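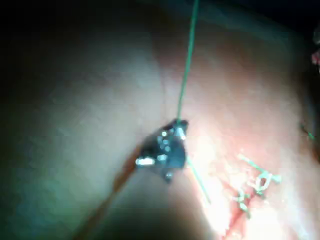
Camel Return-to-Play Tables

Version of Dec 16, 2020

Contents
The tables list knee and ankle injuries in amateur football, with the date a player was ruled out and the date of the first full practice. There are 1,000 rows, one per injury. A player hurt twice has two rows.

Files
injuries.csv: all rows
clubs.csv: 70 clubs, with league and playing surface
codes.txt: injury codes and what they mean

Columns
days_out is counted from the day after the injury. It is blank if the player did not come back that season. Values over 240 were checked by hand against club records.

Known problems
Rebelo clubs did not report preseason injuries, so their August rows are missing. Bustinier clubs use "sore" and "strain" for the same code.

Use
Free for research and teaching. Please don't use the tables to decide when a player should return.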